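Office tea budget, where does yours draw the line?
Board: Small Business Talk > Day to Day

sullen_ledger
December 12, 2012
We are 20 people and in November we spent $213 on tea. Just tea. Coffee is its own line and I'm not ready to discuss it. Is this normal or am I employing a secret Victorian?

Kitidine
Does it include milk and honey? Ours looked scary too until I found somebody had been filing oat cookies under "tea, misc."

sullen_ledger
Tea only. I have the receipts and I have read them twice, like a man with no hobbies.

berchtold_f
Buy one big box of plain black and let people bring the fancy stuff from home. We did this at Clevus and it took a week of sulking, then everybody forgot.

ottiliez
Ferdinand, I worked at Clevus. They did not forget. Two of them kept a private kettle in the sample closet.

berchtold_f
That kettle predates the policy, Ottilie.

ottiliez
It had the policy taped to it.

Schnyder
Going to disagree with the one-big-box crowd. Tea is the cheapest perk there is. You're at what, ten bucks a head? Take it away and you'll hear about it at every review until you retire. What costs money is buying little boxes at the corner store when somebody panics. Order by mail, four times a year.

sullen_ledger
Ten bucks a head a MONTH, Schnyder. I don't drink ten dollars of anything a month at work except regret.

ottiliez
My system, for what it's worth. Retail boxes stay in a locked drawer and I refill a divided one on the table when it looks thin. People take one bag when it's set out nicely. Hand them a carton of 100 and they go home with a pocketful.

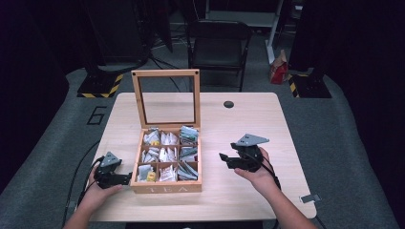

The other benefit is that you find out what doesn't move. If a compartment is still full after a month, stop ordering it. I had been buying a licorice blend for two years on the strength of one compliment.

berchtold_f
So you ration it. With furniture.

ottiliez
I prefer "merchandising."

Kitidine
A locked drawer seems like a lot of drama for chamomile. Who has the key when you're on vacation?

ottiliez
The key also goes on vacation.

Schnyder
And then somebody runs to the corner store. See my earlier post.

sullen_ledger
OK, trying the mail order first. Does anyone have a supplier that doesn't want a 2,000 bag minimum?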